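Robot Cell Technician (bin picking), Brasent
Full time, on site, day shift with an early start

We are looking for a patient, handy person to look after one robot cell. Just the one! It's a single arm that picks mixed household items out of a metal-floored bin, and it has been running in our back workshop long enough to have picked up habits, which you will get to know better than any of us.

You would be taking over from Ravindra Sisodia, who built most of the cell and is moving to our Kirketti site in October. He'll stay with you for the first 19 shifts, and he has kept a paper logbook that now runs to 296 pages — please don't be put off by the handwriting.
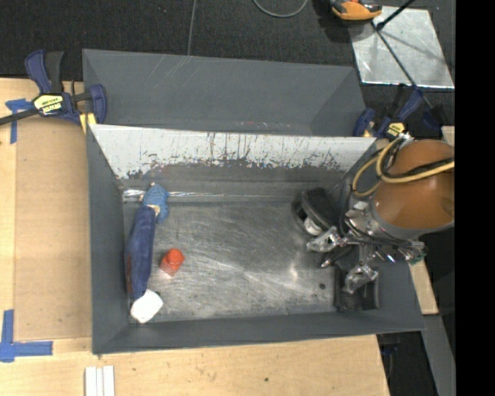 A normal morning starts at 6:30 with the clamps. You check that each one is tight and that the bins haven't crept since the night before, then you bring the arm up slowly and run the finger alignment. After that comes the cable check, from the connector at the gripper back over the housing, feeling for stiff spots and rubbed jacket. If a finger needs changing you change it, torque the bolts, and run the short test before the cell goes back to work. The bin takes a beating too, and we'd like you to decide when a panel can stay and when it should be swapped.

The cell did 2,628 hours last year, and most of the stops were small things: a bolt backing out, a board nudged off its tape, a cable tie in the wrong place. We would love someone who enjoys small things.

You should have 2 years or so of hands-on work with machines of any kind (farm equipment counts, and so do copiers), be comfortable with hand tools and a multimeter, and be willing to write down what you did in plain sentences. Robot programming is welcome but we can teach it. You'll be on your feet a good deal, and bending over the table more than you might like.

To apply, send a resume and a few lines about something you've kept running to Anselmo Chávez, workshop lead, at the Brasent front office. Visits to the workshop can be arranged for any afternoon after 2:00, and the coffee is decent.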